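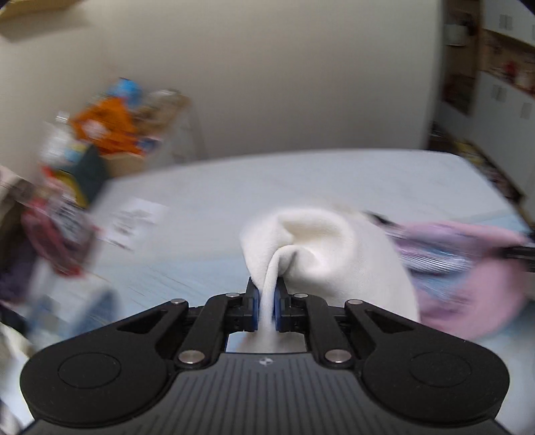 How to bring a folding robot into a small laundry without losing your staff

We use cookies to remember your settings. Accept | Manage

Most of the work in setting up a folding robot is done by the people who already fold. At Serndale we handle linens and personal clothing for care homes, and in August we started getting our folding room ready for a Nillon arm. These are the steps we followed.

1. Write down the jobs first
List every task at the folding table, including the ones that never made it into a job description. Ours included turning sleeves right side out, checking name tags and setting aside anything with a stain. The arm was only ever meant to do a few of them.

2. Record the work by hand
The arm learns from recordings that people make with a hand-held gripper. Squeeze the jaws, pick up the item, move it, let go. Small soft pieces take practice: grip near the middle and lift straight up. Plan on 30 minutes per session. Longer than that and wrists get sore. We collected 1187 recordings before the first trial.

3. Pay for it as work
Recording is a separate task with its own line on the timesheet. Take it out of the folding quota for that shift. We left the quota at 600 pieces for the first two weeks, and people rushed both jobs.

4. Agree on who can stop the arm
Everyone in the room can. Put it in writing and don't ask for a reason at the time. Stops go in the log at the end of the shift.

5. Redraw the shifts
Plain towels went to the arm. Folders moved to sorting, repairs and personal clothing. Two people wanted to stay at the table full time, and there was enough mixed clothing for that. Sorting means more standing, so order floor mats early. Ours came late.

6. Check again after a month
Ask what got slower as well as what got faster. Our carts now wait longer at the door, and we haven't fixed that yet.

Updated 2021-04-02

© Serndale Laundry Services | Contact | Back to top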